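스틸홀름 살림 소식
7월 셋째 주 / 공용 주방 정리 이야기

급하게 씁니다. 마감이 오늘 밤인데 아직 저녁도 못 먹음. 양해 부탁드려요.

지난 호에서 예고한 대로 Stillholm 공용 주방 조리대를 손보고 있습니다. 3월에 한 번 뒤집어엎고 넉 달 만이네요. 그때 정한 규칙, 다들 잊으셨죠. 저도 잊었습니다. 냉장고 옆에 붙여둔 종이가 어디 갔는지도 모르겠고요. 그래서 다시 정리합니다.

일단 서랍부터. 조리대 뒤쪽에 올려 쓰는 나무 서랍장 얘기입니다. 바닥 수납장까지 허리 숙이기 싫다는 의견이 워낙 많아서 위로 올렸고요, 벽 타일 쪽으로 바짝 붙였습니다. 서랍 안은 우선 비우는 걸로. 섞여 있던 고무줄, 빵 봉지 집게, 출처 모를 건전지, 전부 꺼내서 상자 하나에 모아뒀습니다. 주인은 이번 주 안에 찾아가세요. 안 찾아가시면 버립니다. 진짜로요.

서랍장 윗면은 과일 접시 자리. 청록색 둥근 접시 하나면 충분합니다. 지금은 레몬, 오이, 바나나. 오이가 왜 과일 접시에 있냐고 물으신 분 계신데, 금방 먹을 거면 상관없습니다. 오래 둘 거면 냉장고로. 바나나는 옆에 있는 것들을 빨리 익게 하니까 많이 사온 날은 따로 두시는 게 낫고요.
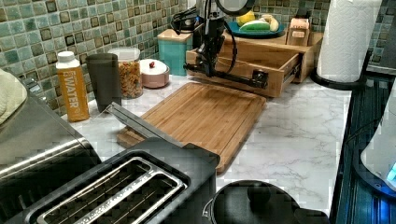
시리얼은 투명한 병에 담아주세요. 상자째로 두면 자리만 차지하고, 얼마나 남았는지도 안 보입니다. 병이 비면 마지막에 드신 분이 채우기. 설탕이나 차처럼 작은 것들은 뚜껑 있는 통으로. 통에 이름표를 붙이자는 얘기가 나왔는데 아직 결론이 안 났어요. Paavo Koskela 님은 찬성, 저는 반대. 이름표 끈적이 떼느라 고생한 기억이 있어서요. 의견 있으시면 답장 주세요.

토스터는 앞쪽 그대로 둡니다. 뒤로 밀자는 말도 있었지만 매일 쓰는 걸 굳이 뒤로 보낼 이유가 없어서. 대신 부스러기 받침은 쓰신 분이 털기. 코드 뽑고, 식은 다음에요. 대나무 도마는 쓰고 나면 바로 씻어서 세워 말리고, 식기세척기에는 절대 넣지 마세요. 휘고 갈라집니다. 지난번 도마가 그렇게 갔어요. 이번 건 좀 오래 씁시다. 기름 먹이는 건 제가 합니다. 한 달에 한 번. 혹시 까먹으면 찔러주세요.

키친타월은 세워두는 받침에. 눕혀놓으면 굴러가고 물 묻고, 결국 반은 버리게 되더라고요.

다음은 손잡이랑 봉 종류.

지난 호에 이 얘기를 짧게 썼더니 문의가 꽤 왔습니다. 짙은 청동색 봉, 나무 면에 받침판으로 고정된 그거요. 살살 쓰면 오래 가는 물건인데 문제는 늘 고정 부위입니다. 흔들린다 싶으면 힘으로 누르지 말고 나사부터 보세요. 드라이버는 싱크대 아래 공구통에 있습니다. 너무 세게 조이면 나무가 먹어 들어가니까 손으로 돌려서 멈추는 데까지만. 더 돌리고 싶어도 참기.
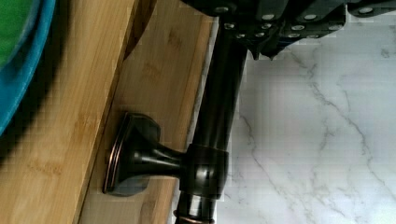
닦을 때는 부드러운 천에 물만 살짝. 연마제 들어간 세제는 쓰지 마세요. 이런 색은 벗겨지면 되돌리기 어렵고, 수세미 초록 면도 안 됩니다. Wahyudi Ong 님이 예전 집에서 식초로 닦았다가 얼룩덜룩해졌다고 하니 그것도 금지. 물기는 마른 천으로 바로 훔쳐내고요. 젖은 행주를 겹겹이 걸어두는 것도 웬만하면 피해주세요. 냄새도 나고, 무게도 생각보다 나갑니다.

교체용 부품 가격도 알아봤습니다. Cusi에서 파는 받침은 구멍 간격이 안 맞고, Zedier 쪽은 맞는데 색이 좀 밝음. 당장 바꿀 일은 없으니 일단 보류합니다. 혹시 더 싼 데 아시는 분?

서랍 레일 얘기도 해야겠네요. 금속 레일 달린 서랍은 끝까지 확 당기지 마세요. 멈추는 느낌이 오면 거기까지. 뻑뻑하면 기름 치기 전에 먼지부터 닦아내시고요. 마른 칫솔이 제일 편합니다. 빵가루가 레일에 끼면 그게 사포처럼 돼요. 식용유 바르는 분 계시던데 제발. 끈적해져서 먼지가 더 붙습니다. 양초 조각을 문지르는 건 나무끼리 닿는 서랍에만 쓰는 방법이고, 금속 레일에는 해당 없음.

서랍 바닥도 가끔 봐주세요. 나무가 결 따라 이어진 바닥이라 틈에 뭐가 잘 낍니다. 다 꺼내고, 청소기 솔로 한 번, 꼭 짠 천으로 한 번. 그다음 열어둔 채로 말리기. 닫으면 안 됩니다. 장마철엔 특히요. 말리는 동안 모서리에 주방 매트나 냄비 받침 같은 천 종류를 걸쳐두시는 건 괜찮은데, 마른 것만.
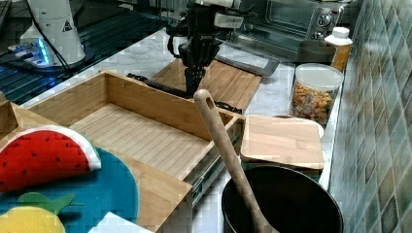

대리석 무늬 조리대는 산에 약하다고 생각하고 쓰시는 게 속 편합니다. 레몬 자를 때는 꼭 도마 위에서. 토마토 소스 튀면 바로 닦기. 뜨거운 냄비는 받침 위에. 벽 타일은 줄눈에 기름때가 끼니까 볶음 요리 한 날은 따뜻한 물로 한번 훑어주시고요. 초록이랑 회색이 섞인 타일이라 때가 잘 안 보이는데, 안 보인다고 없는 건 아니더라고요...

비용 정리. 이번 달 주방비에서 키친타월하고 도마 오일 샀습니다. Prodorance 오일 300밀리 한 병. 영수증은 게시판에 꽂아뒀어요. 남은 돈은 다음 달로 넘깁니다.

담당도 정했습니다. 월초에는 Paavo 님이 서랍, Wahyudi 님이 조리대랑 타일. 저는 도마하고 유리병. 못 하시는 주에는 미리 말씀만 해주시면 바꿔드림. 말없이 넘어가는 게 제일 곤란해요.

그리고 냉동실. 이건 다음 호에 길게 쓰겠습니다. 날짜 없는 봉지들 다 보고 있어요. 다음 호 전에 자진 신고 하시면 조용히 넘어갑니다.

마지막으로 분실물. 빨간 뚜껑 반찬통 큰 거, 계량스푼 한 벌, 짝 없는 오븐장갑. 주방 입구 선반에 뒀으니 가져가세요. 오타 있으면 그냥 넘어가주시고 급한 건은 전화보다 문자가 빠릅니다. 저는 이제 밥 먹으러 갑니당.

2025년 7월 20일 일요일, 스틸홀름 살림 소식 편집 담당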